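My company is automating cup setting and tray work. What happens to the people on the bench?

Posted in Work & Careers by benchside_kit

Hi all, long post, sorry in advance. I work at a place that puts together hospitality sets (cups, cup racks, trays, folded cloths) and repacks the ones that come back from hotels. There are 6 of us on my shift and we do all of it by hand. In December the company started a trial with a two-arm robot bench from Merkon, and since then a couple of us have been pulled off the line for part of each shift to work next to it.

My part is mostly setting up the table, starting a run and writing down what went wrong. The cups go on a wire rack, the tray and the folded cloths have their spots, and then the arms do their thing while I watch. I don't hate it! It's easier on my wrists for sure. But we were told the trial decides how the bench gets staffed next year and I can't get a straight answer out of anybody about what that means. Same pay? Fewer people? Do I need to learn programming at my age? Attaching some pictures from the bench so you know what kind of work I'm talking about.

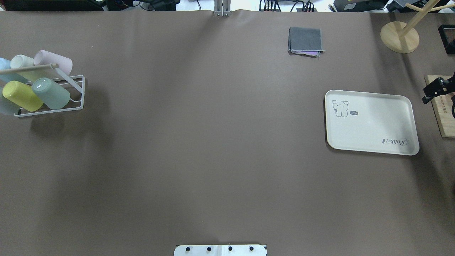

Does working next to a robot count as a new job, or is it the same job with extra duties?
It depends on what your written job description says and how much of your shift has changed, so get a copy of yours and compare it with what you do on a normal Friday.

OK so that's the reply our HR page gives, word for word, and I did go get mine. It says "packing and associated tasks as required." Associated tasks could be anything. Has anyone been through this and come out the other side with a job they still like?

3 replies

oldline_marta, 14 votes

I've been through it, at Kulano, where we packed kitchenware. We had 2 robot benches put in and I was one of the first people trained on them, so take this as one person's experience.

Get your name on the training list early and get it in writing that you were trained. When the second bench came in, the pay grade for operators got worked out from who had a training record, and some people who had been doing the exact same work for months weren't on any record. They got it fixed in the end but it took a grievance.

The other thing is the log. You say you write down what goes wrong. Keep doing it and keep a copy of the kinds of things you write (no customer info obviously). Our supervisors thought we were just standing there until somebody read the log out at a meeting and they heard how often we were changing a cup position, swapping out a grip pad, restarting after a stop. That log is the best argument you have for how many people a bench needs. We used it to keep a second person on the night shift.

What changed for me day to day: less lifting, way less reaching, and a lot more waiting and looking. I got bored, I'll admit it. I used to talk to the women on either side of me all day and then suddenly I was on a stool by myself with a stop button. Ask them to rotate you. We did two hours on, then back to the hand line, and that made a huge difference to my mood.

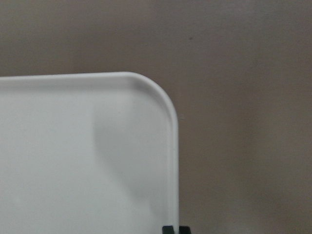 Trays were where we spent most of our time too, by the way. Cups we had sorted fairly quickly, but anything flat with a low rim took weeks, and the people who sorted it out were packers, because we knew from doing it by hand which edge you go for and how you tip it. The engineer sat with us and asked. So no, you don't need programming. I never wrote a line of anything. What I did need was to get comfortable saying "it's going for the wrong spot" to a guy with a laptop.

Pay: I went up one grade. Headcount: they let two temp contracts run out and didn't replace them, permanent staff all stayed. I felt bad about the temps and I still do.

dropkick97, 3 votes

They'll cut you as soon as it works. Start looking now. My brother in law's place got Wakeck arms and it was 1,000 promises and then a letter.

tallyho_packer, 9 votes

Bit harsh above but I wouldn't ignore it either. I'm a shop steward (different industry, we do bottling at Skála) and I'd go into the next meeting with your questions on paper and ask for the answers on paper too. Ones I would put on the list:

Who is allowed to stop the machine, and does a stop ever count against the person who pressed it?
Are the trial shifts being timed, and will those times be used as targets for the hand line?
Are the cameras on the arms recording people, and who can look at it?
If the bench is down, do operators go back to packing at the operator rate or the packing rate?
What happens to anyone who doesn't want to do it?

The second one is where people get caught. A trial gets timed with your most careful people on it, and then six months later the number shows up on a whiteboard for everybody.

Also please ask about chair and table height. You mentioned your wrists. Swapping wrist trouble for a sore neck is a bad trade and it's cheap to fix at the trial stage, much harder once the bench is bolted in place.

Comment from benchside_kit:

Thank you both (and dropkick97, noted, lol). I asked about rotation this morning and the answer was "we can try that," so I'm starting next week with two hours on and then back with my crew. I also asked about the cameras and got a blank look, so that's going on the paper list. Adding one more from the bench, seeing as a few of you messaged me to ask about the layout.

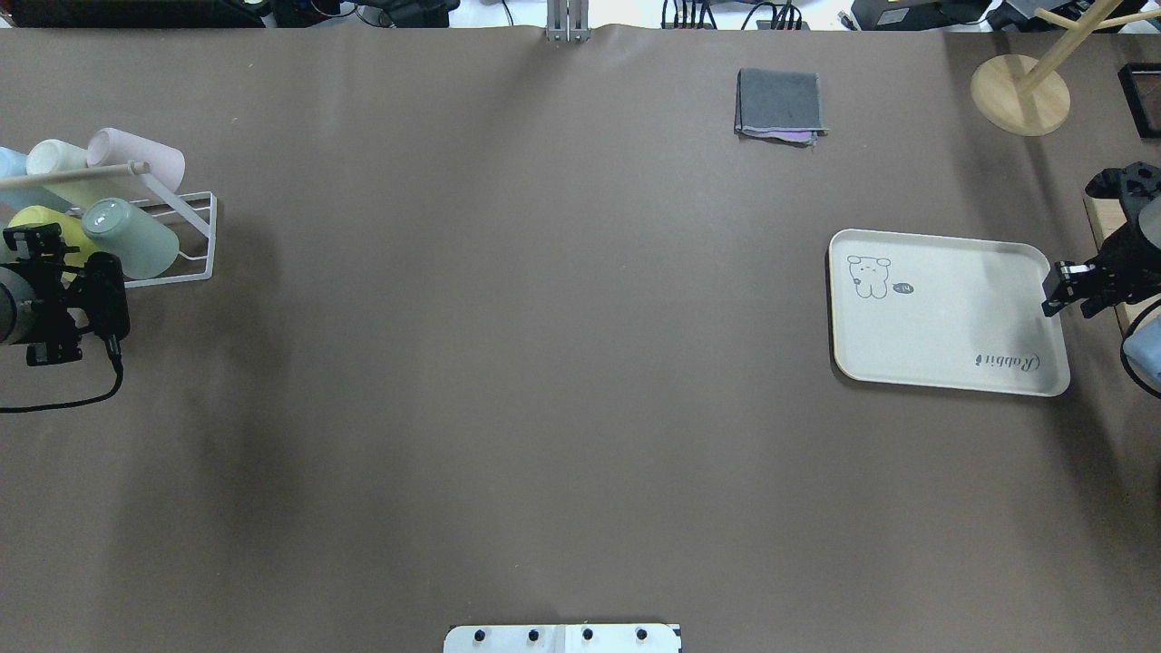 Cups on the left, Rabbit tray on the right, cloths folded at the back.

Will update once I've had the meeting. If anybody has wording for a job description that covers operator work without the "as required" bit, please post it, I'd love to bring something with me.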